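Umora Collection: Pletala, Feature Film, Two-Disc Library Edition

Product type: DVD, 2 discs
Distributor: Umora Home Entertainment
Audience: public libraries, schools, film societies and home viewers
Availability: in stock at the Tascombe warehouse
Page last revised: 6/7/21

About the film

Pletala is a feature-length drama set in a river town during the last season of its ferry service. The screenplay follows two sisters who inherit the ferry licence from their father and disagree about whether to sell it. The film was shot on location over one winter and was first shown at the Tascombe Winter Screenings in December. It has been prepared for home and institutional use by Umora, which also holds the Australian rights to the short film Muli, included on the second disc.

The running time of the main feature is 100 minutes. Dialogue is in English, with a small number of passages in an unnamed dialect written for the film. These passages are subtitled on the picture itself and cannot be switched off.

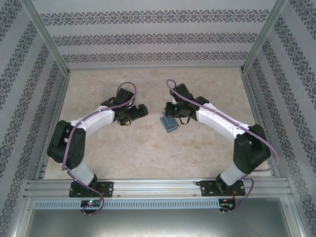 Is the public performance licence included in the price?

The library edition carries a licence for screenings on the premises of the purchasing institution, provided that no admission is charged. Screenings elsewhere, or with a ticket price, require a separate booking through the Umora licensing desk.

Contents of the edition

Disc one holds the feature in its original widescreen ratio, with stereo and surround soundtracks. English captions for viewers who are deaf or hard of hearing may be selected from the main menu. An audio description track is offered in stereo only.

Disc two holds the supporting material:
Muli, a short film by the same production company, 30 minutes
A recorded discussion on the adaptation of the screenplay from its stage version
Deleted and extended passages, 6 in total, presented without finished colour grading
Original theatrical trailer

A printed booklet is supplied with every copy. It contains an essay on ferry towns in Australian cinema, the full cast list and notes on the music. Schools may photocopy the essay for classroom use. The cast list and music notes are also available from Umora in large print on request.

Differences between editions

The library edition differs from the standard retail edition in its case, its licence and its second disc. The retail edition is supplied in a slim case without a booklet and does not include Muli. Picture and sound on the first disc are identical in both editions, and institutions that already hold the retail edition may purchase the second disc and booklet as a supplement. Proof of purchase is required for the supplement, and it is not sold to individuals.

The stage play on which the film is based is not included in either edition. Readers who wish to compare the two should note that the play ends at the auction, while the film continues to the following spring. The character of the harbour master appears only in the film.
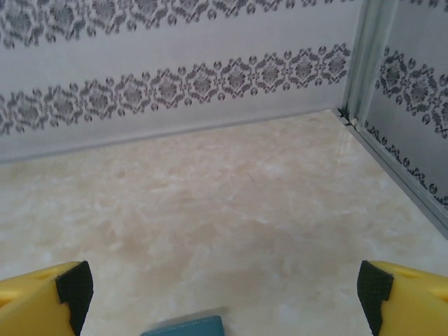 The ending used on disc one is the one shown in cinemas. An earlier version, in which the younger sister remains in the town, is among the deleted passages and may be played separately. It cannot be viewed as part of the main feature.

Region and playback

The discs are encoded for Region 4 and are intended for use in Australia and New Zealand. Institutions with players set to another region should check compatibility before ordering. A digital copy is not supplied with this title.

Ordering and delivery

Institutional orders may be placed in writing or through an existing Umora account. New accounts require a purchase order on the letterhead of the school, library or society. Metropolitan and regional orders are dispatched from Tascombe by standard post unless a courier is requested at the time of ordering.

Faulty discs will be replaced at no charge if they are returned with the original invoice. Discs damaged in lending may be replaced individually at the current replacement rate, and the remaining disc should be kept by the library. Replacement booklets are subject to supply.

Catalogue records are available without charge to libraries that have purchased the title. The record lists Pletala under its main title, with an added entry for Muli.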